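Search this site Enter keyword Go

Review: Podar hand-held grippers, tested in pairs

The Uvstead workshop compared the Podar with the older Clarisitz model over 25 short tasks at the bench. Both are held in the hand and cabled. The Podar proved steadier on thin handles, and its fingers closed evenly. The Clarisitz slipped on seven of the tasks. 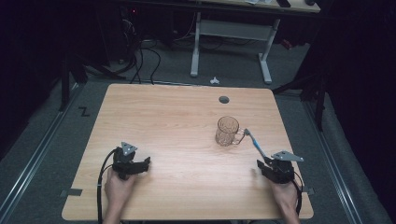

Which of the two is better suited to new operators?

The Podar, as its grip is lighter and most staff were at ease with it after about eight minutes.

The cable remains a weakness. It is stiff and pulls at the wrist during longer work. Purchase is recommended, subject to a longer lead being supplied by Sales.

Related reviews
Clarisitz wrist camera
Bench controllers compared
Podar arm: first trial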